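4.3 Setting up the task list for the toaster oven station

By now you should have the arm homed and both calibration files loaded. If Droseo still shows the yellow banner, go back to 4.2 — I skipped it once and paid for it with a whole afternoon!

1. Open the task editor and pick New from template, then Oven. Leave the speed at 21 percent for now.

2. Type in your object names. I use plain ones (potato, lemon, eggplant) and so should you, as the planner matches on the exact word. Kausar Virk once typed "aubergine" and we got a very polite error.

3. Press Label check. Every object on the counter should get a name tag in the viewer, and so should the oven. If the round things get swapped, raise the crop size to 400 and press it again.

4. Split the job into separate steps: open door, pick, place on rack, release, back off. Please don't lump place and release together, because the log only keeps one entry per step and you'll want both.

5. Click through the saved views and compare the door and the potato with what the state panel says for each one.

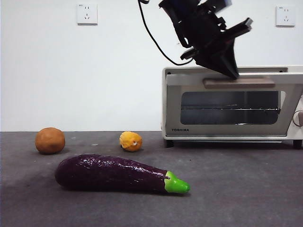
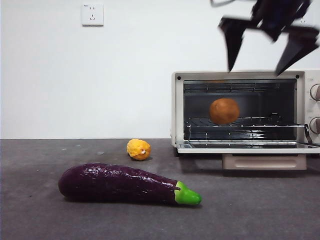

Door closed with the potato on the counter in the first, door down with the potato inside the oven in the second.

6. Set the door state by hand for any view the panel got wrong, then hit Retrain state. Mine took 355 seconds.

Note: the glass can fool the door check (I've had "open" come back on a shut door more than once). Toivo Riihimäki's patch in the October build helps a lot, so grab that if you can.

Caution: keep your hands out of the work area whenever the planner is live, even if it says Waiting. It can wake up fast.

7. Save the list and go on to 4.4, Dry runs.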